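Toy bin sort-out, day two. Yes, I'm posting about it again!

Yesterday I got through the puzzles and the dress-up stuff (so many capes) and felt very proud of myself.

Today is the everything-else bin. You know the one. Dinosaurs in with bottles in with whatever that blue thing is.

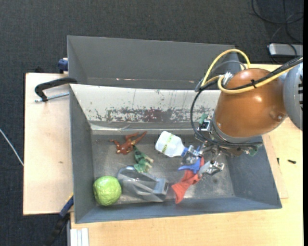

My rule is one pile to keep and one for Milagros, her kids are five and eight and they'll love it all.

The green dinosaur stays though, I'm not giving up a dinosaur.

Okay, kettle's on, back to it. Capes are free to a good home, message me!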